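Vestiva pegboard hooks, the white plastic ones
Posted Jun 8, 2026

I've wanted a tool wall forever, mostly so I'd quit digging through the junk drawer for a screwdriver. The board itself was easy. Hooks were the part I kept putting off, and I ended up with a bag of the Vestiva ones after the metal set I got from Brerngate kept popping out every time I grabbed something (so annoying!).

They push in by hand. No screws, no locking clips, and it took me 7 minutes to get the first few where I wanted them, mostly because I kept changing my mind. 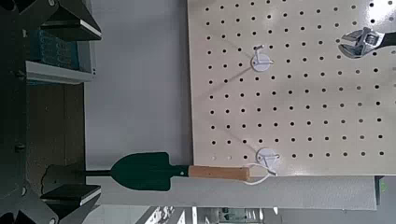 Garden tools were my big worry, since they're so front-heavy. My trowel has a loop at the end of its wooden handle, and the loop slips right over the hook's arm. The round base is what sold me -- it spreads against the board, and the old metal ones never did that. I've been yanking the trowel off there for 3 weeks and the holes still look fine to me.

Gripes? The arms are short, so 2 things on one hook is a no. Also they only come in white, and mine already show greasy thumbprints. I like them best in one row along the lower part of the board. I have four across with a spare for whatever I borrow next, and the red and yellow screwdriver finally has a home.
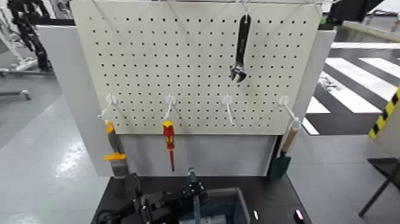 Vieira commented that the same hooks got brittle in an unheated garage over the winter and two snapped, so keep a few extras. Good to know! Mine are indoors, but I'll report back if any of them crack.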